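Cuaderno de taller, agosto. Encolados, serie de humedad.

Sigo sin creerme la ficha de la cola Stisutard. Dice que aguanta ambiente húmedo en junta a testa con la misma presión que la de siempre, y a mí las fichas que prometen lo mismo con menos trabajo me dan mala espina. Savita la trajo con mucho entusiasmo. Yo he aceptado hacer la prueba y nada más.

Material: listones de haya del lote Vellden, cepillados el mismo día del encolado. Preparamos 56 probetas, mitad con Stisutard y mitad con la cola blanca que gastamos para los cajones. Presión con sargentos, sin dinamómetro, o sea que «la misma presión» quiere decir que apretaba siempre Ewan y que Ewan aprieta fuerte. Apuntado queda.

Las probetas pasaron 167 horas en el armario húmedo. Tenían que ser 168, la semana justa, pero hacía falta el armario para otra cosa y las saqué una hora antes. No creo que cambie nada. Si alguien quiere discutirlo, que lo discuta conmigo.

Resultados de rotura, a mano, en el banco de palanca:
- Cola blanca: 14 abrieron limpias por la línea de cola. El resto arrancó fibra.
- Stisutard: 8 abrieron limpias. El resto arrancó fibra.

Dicho así parece que gana la nueva, y Savita ya lo estaba contando en la comida. Mis pegas:

1. Los listones no se repartieron al azar. Se cogieron por orden de la pila, los de arriba para la blanca y los de abajo para la Stisutard. Los de arriba llevaban más tiempo al aire.
2. La cola blanca era un bote empezado. No sé desde cuándo. Wajid cree que desde primavera, pero Wajid también creía que el bote de barniz estaba entero.
3. Quien rompía las probetas sabía qué cola llevaban. Era yo, y yo quería que perdiera la nueva, así que en todo caso el sesgo iría en contra. Aun así, mal hecho.

Vandana propone cortar las roturas dudosas y mirarlas con lupa. De acuerdo. Hay varias en las que la fibra arrancada es una pelusa mínima y las di por buenas por no pararme.
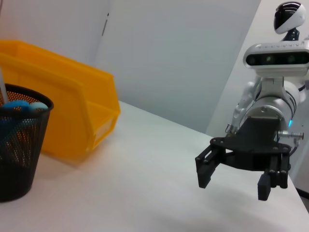 Otra cosa que no me cuadra es el tiempo abierto. La ficha da un margen muy generoso, y en las últimas juntas del segundo lote la cola ya hacía piel cuando cerramos. Ewan dice que era el calor del taller. Puede ser, pero entonces el margen de la ficha no vale para agosto, que es cuando nos piden las mesas de terraza. Brijesh ha escrito a Skarura, que nos la vende, para preguntar a qué temperatura lo midieron. Contestaron con el mismo PDF.

Para la repetición:
- Sorteo de listones, con papelitos si hace falta.
- Los dos botes nuevos, abiertos el mismo día.
- Marcar las probetas con clave y que rompa Wajid sin saberla.
- Termómetro en el banco y anotar la lectura en cada tanda.
- Pedir prestado el dinamómetro al taller Lam. Lo prometieron en junio.

Mientras tanto, los cajones se siguen encolando con la blanca. Savita no está conforme y pide que conste. Consta.

Cuaderno de taller, uso interno. Dudas y correcciones: Vandana Shukla | Volver arriba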